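Talk notes: Choosing a table top for the shared workroom
Speaker: Sabine Hellwig
Length: 35 minutes, then questions

Opening (do not read, speak free)

Good morning. Thank the people from Arnberg for the room. Say that I work with furniture at Urnent, and that today I speak only about the surface and leave legs and frames for the April talk.

Ask the audience: who has cleaned a table this morning? Wait for the hands. Usually it is more than they expect.

Part 1. Why we look at the top first

People touch the top all day. They put cups on it, they write on it, they cut things on it even when we ask them not to. In our workroom at Watine we asked 69 users what they disliked in the old tables. Most answers were about the top: too dark, too shiny, sticky in summer.

Tell the story of the dark table and the lost screws. Keep it short, I always make it too long.

Part 2. Light color, fine grain

Pale tops make a small room feel bigger, and small dark parts are easy to find on them. The grain matters too. A fine, straight grain is quiet for the eyes. If it has some softer, darker bands between the thin lines, the top does not look like a sheet of paper.

Speak about shine. With a matte surface the light spreads softly and you can read beside a window without moving your chair. Give them time to look at the next slide before I continue.
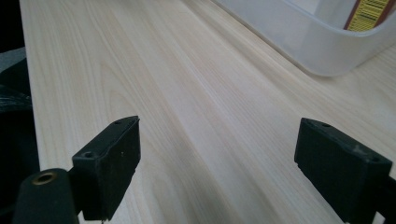
Part 3. Care

Wipe along the grain, with a soft cloth that is only a little damp. Dry it after. For cups, use a mat. I know that everybody has heard this from their mother.

Old stains: show the 2 sample boards and let them go through the rows. Ask Hattori's group to send them back to the front, last time one was missing.

Part 4. Costs

Our budget was up to 55 euros for each table for finishing and care in the first year. Explain that this is without the work hours. Somebody will ask about glass tops. Answer: I have not tested them enough to give advice.

Questions

If there is no question, ask them what surface they have at home and if they would buy it again. Remind them that the care sheet is on the chair by the door.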